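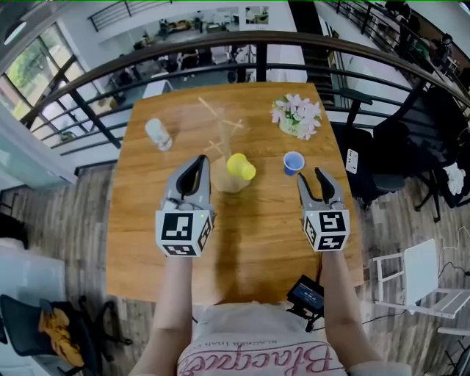
The mug tree stays

September 10, 2022

We moved the cups out of the cabinet in the spring and I have been meaning to write about it since, mostly for my sister, who keeps asking if the mug tree is still on the table. It is.

Some background for anyone who doesn't know the apartment. The kitchen is a corridor. It has one run of counter on the left, a stove at the end, and three upper cabinets that were hung by someone very tall. The cups used to live on the second shelf of the middle one. To get a cup down you had to stand on your toes and feel around, and to get the cup you wanted you had to take down two others first. Plastic cups went inside other plastic cups and stuck there. I have pulled apart a stack with a butter knife more than once.

The table is outside the kitchen, up against the balcony end, where the light is good. We eat there, fold laundry there, pay bills there. For years I held the view that a table should be cleared after every meal and have nothing on it. I no longer hold that view. We drink water all day long and the cups end up on the table no matter where they start.

What we bought

The mug tree is a plain wooden one, an upright pole with thin pegs. I bought it from a housewares store called Girkness that was closing its branch near the bus station. It had no box and one peg was loose. I put wood glue in the hole, pushed the peg back in and left it overnight, and it has been fine.

I looked at a metal one first, at Zevura, with a round base and rubber feet. It was heavier, and in some ways that would have been better. But the hooks were curled at the ends, and the handles on our cups are small. I brought a cup with me to test it (the clerk watched me do this) and it would only go on at an angle. The wooden pegs are straight and thin, so anything with a handle goes on.

The wooden one cost less too. I don't remember what the metal one was and I'm not going to look it up.

How it works with light cups

Mug trees are meant for mugs. A ceramic mug has some weight to it and hangs where you put it. A plastic cup weighs next to nothing, and if you bump the tree the cup can hop off its peg. It lands on its side and rolls until it meets something. Nothing has broken, being plastic, but a few have gone off the table and one went under the radiator for the better part of a week.

Things that helped:

Hang opposite sides first. If all the cups are on one side the tree leans, and when it leans the cups slide to the tips of the pegs.

Push the handle all the way back to the pole. This takes one more second and I forget it half the time.

Keep the tree toward the middle of the table. I had it near the edge at first so it would be out of the way of plates. Sleeves caught on it.

Don't hang them wet. They drip, and the drips sit under the base where you don't see them. I have a pale ring on the wood from the first month. Two coats of oil took most of it out.

Yellow and blue

The colors are a system, or were supposed to be. Yellow was going to be for water and blue for everything else, meaning juice, barley tea, milk. I thought this would save on washing, because a water cup can be rinsed and hung up again and a milk cup can't. In practice everybody takes the closest one. I stopped reminding people in June. Now I wash them all every evening, and it adds five minutes, if that.

I did learn that the blue ones hide stains better. The yellow ones show tea after a few weeks. Baking soda on a damp sponge gets it off, then rinse twice or the next drink tastes of it.

We still have glass tumblers. They stay in the cabinet for when people come over, and now there's space around them so you can reach one without moving the rest.

The flowers

Ok-hee Ra, from the second floor, gave us the flowers when she was clearing out before her move. They are artificial, pale pink and white, with greenery around the bottom, and she kept them in a vase on her own table for as long as I knew her. I would not have bought artificial flowers for myself. I have come around to them. They sit at the balcony side of the table, they don't need water, and they don't drop petals into the food.

They do need dusting. For a long time I used a dry paintbrush, one petal at a time, and it took most of a morning radio program. Ok-hee told me on the phone to put them in a paper bag with a handful of coarse salt, fold the top over and shake it. I was doubtful. I did it over the sink and the salt came out gray. Then shake off the extra salt outside. I do it once a season and the next time will be in October.

The vase has gone back and forth with the mug tree for the middle of the table. The vase lost. If it's in the middle you talk to each other around it.

Other things on the table

There is usually a small bottle of something. I have tried to keep bottles off the table and I can't. At the moment I allow one at a time, and it goes in the far corner. When a second one turns up, one of the two goes back in the kitchen. This is the only rule I made this year that everyone follows.

I gave up on placemats. We had the woven kind and crumbs got into the weave. The wood has a honey color that I like looking at, and I would sooner wipe it down than cover it. I use a cloth wrung out in warm water with a drop of dish soap, along the grain, then a dry cloth. Twice a year I oil it. Rezaei, the hardware store on the corner, sells a food-safe oil in a can that is too big for one table, so I split it with my neighbor across the hall.

The afternoon sun is a concern. It comes in over the balcony railing and I have read that it can fade a table unevenly if the same things sit in the same spots all year. I turn the tree a little and move the vase over when I wipe. So far I can't see any marks, except for the ring I mentioned.

What I'd change

A heavier base. I may glue a disk of felt and a flat weight underneath it. A friend from Driststead who does some woodworking told me to use a steel washer, the big kind meant for fence posts, set into the bottom so it doesn't scratch. That means drilling out a recess and I don't have the right bit. He offered to lend me his and then forgot, and I haven't asked again.

I would also like one more cup in each color. The store that had them stopped carrying them, and the ones I see now have no handle. A cup with no handle can't go on a tree.

The empty shelf in the middle cabinet is now for rice, beans and the big jar of dried anchovies. I can reach all of it if I keep the tall jars at the back. My sister says I should have put the cups in a drawer. We have two drawers, and one of them doesn't open all the way.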